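Gromimbridge Reach Angler Access: Your Questions Answered

Thanks so much for stopping by! We get a good many letters and calls about the new walk-in access on the Vumska River, and since a lot of them ask the same things, we've put the answers in one place. If yours isn't covered, please write to us anyway. We like hearing from people who fish.

Where exactly is the access?

It starts at the gravel pullout on the downstream side of the Gromimbridge crossing, and runs along the north bank as far as the old Ghaffari fence line. That fence is easy to spot once you know it (weathered posts, no wire left on most of them), and there's a sign with the river on one side and a warning about the neighbor's bull on the other. Please believe the sign.

The south bank is private the whole way. You can wade wherever the water lets you, but kindly don't step out over there, even to land a fish, unless you're in trouble.

Who owns the land?

The Lostel Anglers' Trust does. The Ghaffari family farmed this stretch for a very long time and let people fish it on a handshake, and when they decided to sell they came to us first, which we'll always be grateful for. The parcel is 112 acres, most of it cottonwood bottom and hay ground. The hay ground is still leased and still cut, so please walk along the edge of it and leave the middle alone.

Do I need to be a member to fish?

No, and you never will. The access is open to anybody with a valid state license. Members get the newsletter, a decal, and an invitation to the spring supper, and that's really all there is to it. Membership is $50 a year for a household, however many of you there are.

Do I have to sign in?

Please do! There's a box at the trailhead with cards and a pencil. Fill out the top half on your way in and the bottom half on your way out. Those cards tell us how many people use the place and what they catch, and they've been a great help when we've gone looking for grant money. If the pencil has walked off, a note in the box with your name and the hours you fished is just fine.

What can I expect to catch?

Mostly rainbows and whitefish through the summer, with steelhead moving in as the fall rains come. Some years they're in early and some years you could grow old waiting for them – we've had both kinds lately. The long run below the second cottonwood grove is the one everybody asks about. It fishes well on a swung fly in low light, and it rests better if you take one pass through and then let the next person have it.

What are the rules on tackle and keeping fish?

State regulations apply, and they can change in the middle of a season, so check them before you leave home. On top of those, the trust asks for single barbless hooks and no bait. All wild steelhead go back, and we'd ask you to keep them in the water while you unhook them. A quick picture with the fish half under looks every bit as nice as one with it held up to the sky.

Can I bring a drift boat or camp overnight?

There's no ramp, and the bank is too soft for trailers. Small rafts you can carry by hand are welcome. As for camping, we're sorry, but the terms of the purchase don't allow it. The gate at the pullout is locked at 10 p.m. and opened again at 4 a.m., which we hope is early enough even for the steelheaders.

Are dogs allowed?

Yes, on a leash until you're past the hay ground. After that we leave it to your good sense and the dog's.

What's still left to do?

Quite a lot, I'm happy to say. The lower bank was grazed hard for years and there's hardly any shade on it, so this April we began putting in willow and red osier dogwood. The plan calls for 2,000 cuttings in all. We'd also like to replace the culvert on the side creek, where young fish have trouble getting up in low water, but that one depends on the county and a good deal of paperwork.

How can I help with the planting?

Just come along. We meet at the pullout at 8 a.m. on planting mornings, and the dates go up on the trailhead box and in the newsletter. Bring gloves, boots you don't mind ruining, and something to drink. We have shovels and planting bars to share. Children are very welcome as long as there's a grown-up with them near the water.
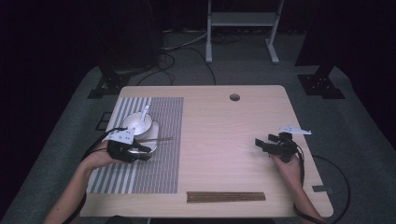
Bowl and chopsticks on a striped placemat.

Can I give money instead?

You certainly can, and thank you. Checks may be made out to the Lostel Anglers' Trust, and if you'd like your gift to go to the planting or to the culvert, write that on the memo line and we'll see that it does. We also take used waders in decent shape, which we lend out to beginners.

Who do I talk to about a problem on the property?

Rostam Jalali looks after the access and walks it most weeks. His phone number is on the inside of the box lid. Call him about downed trees, a broken gate, cattle where cattle shouldn't be, or anybody netting or snagging fish. For that last one, please call the state poaching line first and Rostam second, and don't go and argue with anyone yourself.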